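Drawers, Two Hands and a Lot of Cable: Gallery from the Flodis Sessions

I've been promising a picture page for months, so here we go! Flodis is our little study on how much a robot policy can learn from people working with hand-held grippers, and most of it happens at one white table with one yellow and black drawer organizer. If you came in from the Nesaden project page you've already seen the plots. These are the things behind the plots.

Short version of the method: a person holds a gripper in each hand and does the chore the way they'd do it at home (more or less – you do slow down), and we train on the recordings. We kept 1,251 demonstrations in the end. I wanted 200 of them to be drawer tasks and we blew way past that, mostly because the drawers are fun and folding cloth isn't.

1. The drawer task 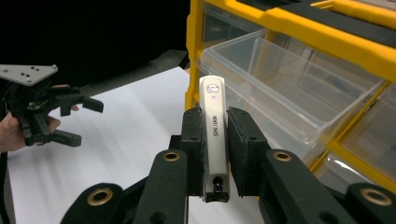

Close work at the organizer with one gripper, then the wider look at the table with both hands in play. A clear drawer is pulled out in each.

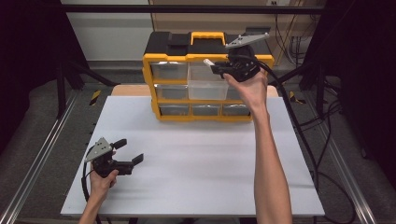 2. What we were after

The question was pretty small. If you teach a policy with slim objects held upright, does it cope when the same object is lying down? Our first answer in September was no, and a pretty loud no. The policy reached for the right drawer nearly every time and then let go too high. I watched that replay so often I started seeing it when I closed my eyes.

What helped was letting people be a bit sloppy. We'd been asking for one neat approach angle, and once we dropped that rule and let everyone come in from wherever felt natural, the releases got a lot better with only 522 of the demonstrations in the mix. Going up to 1,000 added a little more, but the curve was already getting lazy by then. I still don't have a good story for why the middle column of drawers is easier than the right one. My guess is wrist comfort (mine certainly complains on the right side), but that's a guess and it isn't in the write-up.

3. Things I'd change

Cable routing, first of all. I lose more patience to cables than to anything in the training code, and I have opinions about training code. I'd also pick a second organizer in a different color for the test set. We ran everything on this one, so please read the drawer numbers as numbers for this organizer – the Drorusden group has asked about other containers and I'd love to have something to show them.

And softer labels for two-handed moments! Right now our McIver annotation tool wants one hand to be the "main" one, and half the time that just isn't how people work. The idle hand is often getting ready for the next thing, and the label throws that away.

More pictures when the cloth sessions are sorted. That folder is a mess.

Page last updated 2026-06-29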